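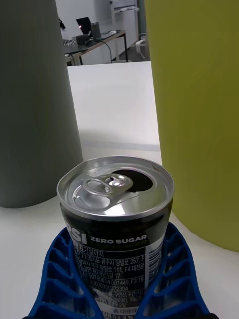

Pepsi Zero Sugar with a Korean label, opened.

Cans from everywhere: the drinks shelf is back

If you've been into the Nadbridge reading room this July you'll have noticed that the shelf by the window has filled up again. Hooray! After a whole winter of looking at two jars of buttons and a spare kettle, we have cans, and lots of them, from people's holidays and work trips and (in one case) a very long wait in an airport.

For anyone new, the drinks shelf is our running collection of soft drink cans with labels in different languages. Ingvild Solheim started it with a lemonade she couldn't read a word of, and we're now up to 181 cans, of which 126 are on show. The rest are in boxes under the stairs until Kjell Halvorsen finishes the second shelf. He has promised it before the leaves come down, and he has already bought the brackets, so I'm hopeful.

What I love about these is how much there is on an ordinary can once you slow down and look. Take the Pepsi. You know it straight away, black with white lettering, and ZERO SUGAR in English capitals just as you'd expect. Then directly under that comes a whole block of tiny Korean text, packed with numbers, and suddenly the most familiar thing in the world is a small puzzle! I spent a good part of my lunch hour on it with a magnifying glass and a phrasebook. One word near the bottom, something like 내용량, means the contents or net amount, so that's my first word of Korean, learned from a fizzy drink. I've been saying it to everybody since, probably very badly.

Several of you have asked whether we prefer cans opened or unopened. Opened, please, and emptied and rinsed before they come to us. Full ones are heavy and they don't keep for ever, and we had a nasty leak behind the ginger beers that took the colour off three labels. Besides, drinking it is half the fun. Do leave the ring pull on if you can. Ingvild is very firm about this, and she's right, a can looks bald without one. I like to see it folded back over the lid.

A few notes on looking after them at home, as some of you have started shelves of your own:

Rinse with cool water and stand the can upside down on a tea towel overnight.
Wipe the outside with a soft cloth. Scourers will scratch the printing.
Dust collects in the rim, and an old dry paintbrush gets it out beautifully.
Keep black and red cans out of strong sun. Ours by the window get turned every month.
Write where it came from on a slip of paper and tuck it underneath, never on the can itself.

The slips have become my favourite part, if I'm allowed one. Some just give a town. Others run to both sides of the paper, with the weather, the name of the café and what everyone had to eat. Please keep writing the long ones!

We're holding a label-reading afternoon in the Hovland room at 3, with 4 tables set out by language, and there'll be dictionaries, magnifiers and plenty of squash. Children are very welcome and tend to be far better at spotting dates and barcodes than the rest of us. If you read Korean, Thai, Greek or Arabic, even a little, do come and sit with us for half an hour. We have a whole row of cans nobody has managed to translate yet, including a peach one that Kjell believes is pear.

The new leaflet is on the desk, with a list of the countries we have so far and a blank page at the back for your own finds. Swaps can go in the crate by the door. And if you're off travelling this summer, we still haven't got a single can from Portugal, which seems a great shame. Any flavour will do.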